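Open Day at the Rovstead Simulation Lab

Rovstead opened its simulation lab to visitors on September 22, 2020. I signed up for the afternoon tour, which started 5 minutes late and ran well over an hour. Most of it was spent in front of screens. The group that works on household handling tests its arm in a rendered kitchen setting before anything is tried on hardware, and the program they use is called Cloris.

We were shown a tabletop task first. The arm has to deal with a white vessel that stands among other things on a wood surface, including a yellow vase and a potted plant. The staff said the clutter is deliberate and gets rearranged between runs.
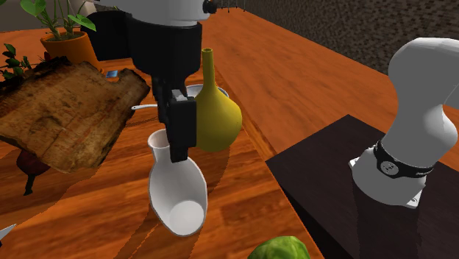 The view from the gripper

The second station covered the same work from the arm's side. A separate screen carries the view looking along the two fingers, and the operators said they watch it more than the wide one. Open white shapes are hard for the software to judge, we were told, as the inside and the outside look so much alike. The current set has 269 layouts. Three of them were loaded for visitors, and we could ask for any one to be run again.
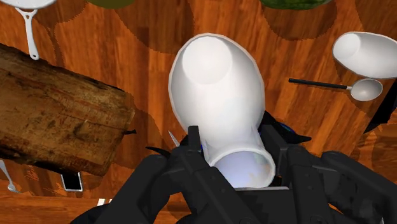

The gripper's fingers at the white vessel, with a ladle and a second white bowl off to the right.

After that we walked down the hall to Rarnon, the room with the real arms. They were powered off for the day, so it was a short stop. Questions were taken in the lobby. Someone asked about liquids, and the answer was that Cloris does not handle them yet.

Parking is behind the building, on the Rivadeneyra side. The next open day is planned for October and sign-up is at the front desk.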